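3.2 Collecting the demonstrations

All demonstrations for the tabletop tasks were recorded at the Ulterholm site, on the same white table and with the same set of props. The operator guided the arm through each task by teleoperation, and we logged joint positions, gripper opening and camera images together. The flower task uses a bunch of red tulips and a dark grey ribbed pot. A basket of artificial vegetables and a saucepan stay on the table as clutter.

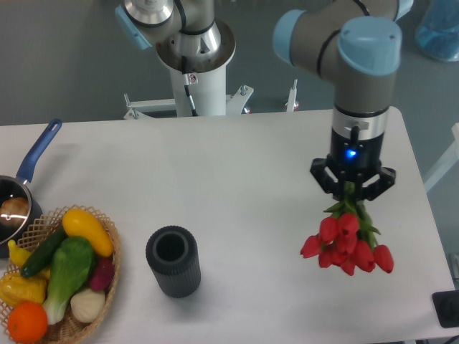
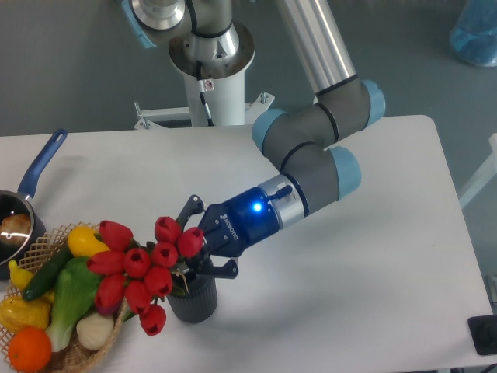

Figure 3. Two moments from the flower task. First image: the bunch held upside down in the gripper, with the pot empty. Second image: the bunch in the pot, with the gripper fingers open around the stems.

3.2.1 Episodes and operators

Two operators, Heriberto Londoño and Gilberto Usuga, recorded 203 episodes of the flower task. Both had used the Purketik teleoperation software before, but neither had worked with flowers. We gave them three practice runs each and did not keep the recordings from these. After that they were free to choose their own grasp and their own path to the pot. We did not ask for a fixed speed, and the slower episodes were kept as they were.

Stems are awkward to hold. They shift against each other when the fingers close, and the heads swing when the wrist turns – sometimes enough to knock a neighbouring object. Early on we tried to keep the bunch tidy between episodes, but this made the starting states too much alike. In the final protocol the operator only checked that no stem had come loose from the bunch and then carried on.

3.2.2 Labels and rejected episodes

Each episode was marked as a success if the bunch stayed in the pot after the arm had moved clear. The leaning of the bunch was not judged, and heads resting over the rim or over another object were allowed. Nine episodes were removed because the camera and joint logs could not be lined up. Failed attempts were kept and labelled as such, including those in which the pot tipped over.

We split the remaining episodes by recording session, so that no session appears in both the training and the test set. The Villanueva data described in Section 3.3 follow the same rules, but with a different table height.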